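Unit 6: Household Waste and How Towns Learned to Collect It
Course handout - Material Life and the Home
Instructor: Celeste Montecinos

147 views 9 shares 0 comments

Read this before the May session. The reading packet has the longer texts. These notes cover what we will go over in class and what you are expected to know for the short paper.

1. Before collection

For most of history a household threw away very little. Food scraps went to animals or onto a garden heap. Ash was spread on paths or sold. Rags went to the rag dealer, bones to the bone boiler, and broken pots into a pit behind the house. What we call trash was mostly sorted at home, because each kind had its own buyer or its own use.

The trouble came with crowding. A pit that serves one farmhouse does not serve a row of rented rooms. Waste went into the street, the river or the yard, and the owner of the building had no strong reason to move it.

2. The case of Pedton

Our main case is the town of Pedton. The first rule we have is from 1771. It told householders to sweep the street in front of their own door and to pile the sweepings for a cart. It said nothing about who would pay for the cart, and for years the piles sat there until a farmer wanted them.

Look at the wording of the rule in the packet. It talks about "filth" and "dung" and never about food or paper. The writers were thinking about horses and privies. Keep this in mind when you compare it with later rules, where ash takes up most of the space.

The Echeverría contract came next. Echeverría ran carts and had a yard at the edge of town, and the firm agreed to clear 40 streets in return for a fee plus the right to sell whatever was in the loads. The second part was worth more than the fee. When coal ash replaced wood ash, the loads lost much of their value to farmers and the firm asked for more money. The argument over that request fills a whole folder of letters. We will read two of them.

3. Containers

Early collection was done with shovels. Workers picked up loose piles, and a good part of each pile stayed on the ground or blew away. Asking people to use a container sounds simple, but it raised several questions:

- Who buys it, the tenant or the landlord?
- How heavy can it be when full?
- Where does it stand between collections?
- Does it need a lid?

Metal won out over wood in most places, mainly on account of hot ash. A lid kept out rain and kept down smell and flies. It also got lost or bent, and complaints about missing lids are among the most common items in the Pedton letters.

The town finally settled on one size of can, made by Teline. A single size meant that a worker knew what he was lifting and that a cart could be planned around it. Households that had been using old barrels had to replace them at their own cost, and many did not.

4. The waste container moves indoors

The outdoor can is only half the story. Once there was a can outside, people wanted something smaller inside to carry out to it. At first this was any old bucket or a box by the stove. Later it was an object made and sold for the purpose, with a color chosen to go with the room.

Two changes pushed this along. One was packaging, which gave the kitchen a steady supply of light, bulky trash. The other was the end of the coal stove, which had burned a lot of scraps without anyone thinking of it as disposal.

Indoor bins then split up by room and by task. There is the tall kitchen bin, the open office basket, the lidded bathroom bin, and the small bin that sits on a counter or table. The smaller ones are usually designed to hide what is in them. A hinged lid covers the opening, and the body is finished in a quiet color.
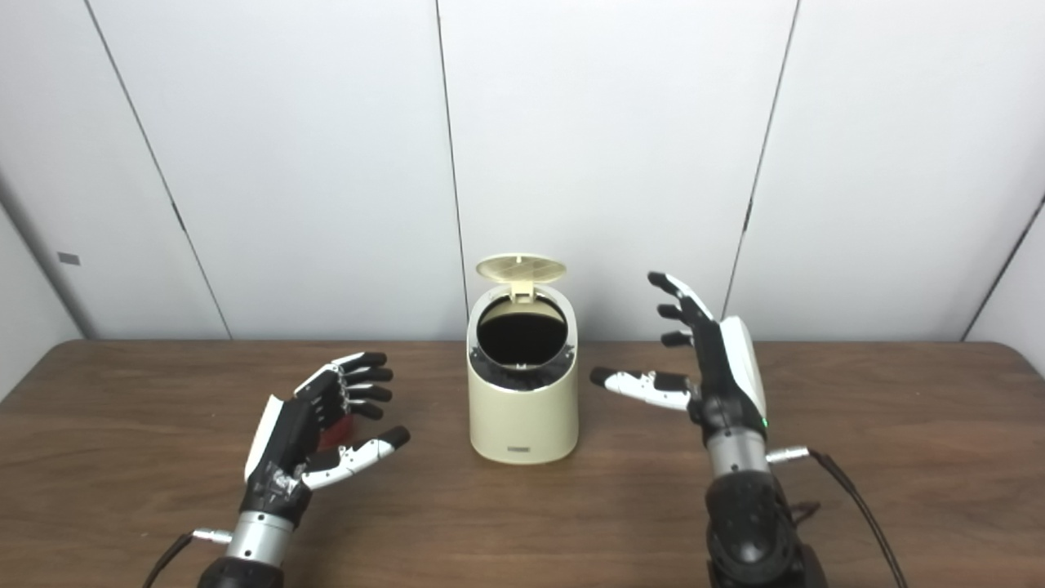 5. Liners and bags

The liner changed the work more than any lid did. Before it, the indoor bin was emptied loose and then washed. Newspaper was folded to fit the bottom, and household manuals gave directions for doing this. The Pridaveo manual in your packet spends a full page on it.

With bags, the washing mostly stopped, and trash could be left at the curb without a can at all. Some towns allowed this and later went back to cans after trouble with animals. Note that the bag is itself thrown away every time - an added cost that moved from the town to the household.

6. For the short paper

Choose one rule, letter or manual page from the packet. Explain what it takes for granted about who does the work of getting rid of waste, inside the home and outside it. Use at least one other source from the packet to support your reading. Bring a draft opening paragraph to class.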